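Ticket 787 - Online petition form rejecting signatures
Status: Resolved
Opened: Feb 8, 2020
Site: Anstead Equal Rights Network, name change fee campaign

Reported problem
Supporters signing the petition to drop the court fee for legal name changes get "Please enter a valid name" and can't go further. We have had 19 emails since the page went live. Most are from people who use a single name, or whose chosen name has an accent or an apostrophe in it.

Steps taken
1. Tested the form with a one-word name. Rejected.
2. Filled in the same word for first and last name. Accepted, but the confirmation email prints it twice.
3. Turned off the Jekeo spam filter. No change.
4. Looked at the form settings. The Drarmont template makes the last name and title fields required, and the title list has only Mr., Mrs. and Miss.

Reply from support
The name check comes from the template, so it has to be changed on each form. Open Fields, switch First Name and Last Name to one field called "Name," and set the character check to Off. Title can be removed unless a legislator's office needs it. Save, then republish - saving alone leaves the old version live.
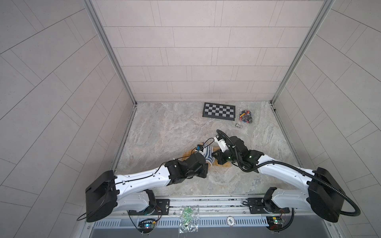

Update from reporter
Done, and republished. One-word names and accents now go through. Signatures collected before the change are still in the list, almost 4,000 of them. The Yan export still has an empty Title column, which we can delete by hand.

Still open: 7 people had their names printed twice in the confirmation email. Please correct those records and resend. We don't have edit rights on them.

Support: records corrected, emails resent. Closing.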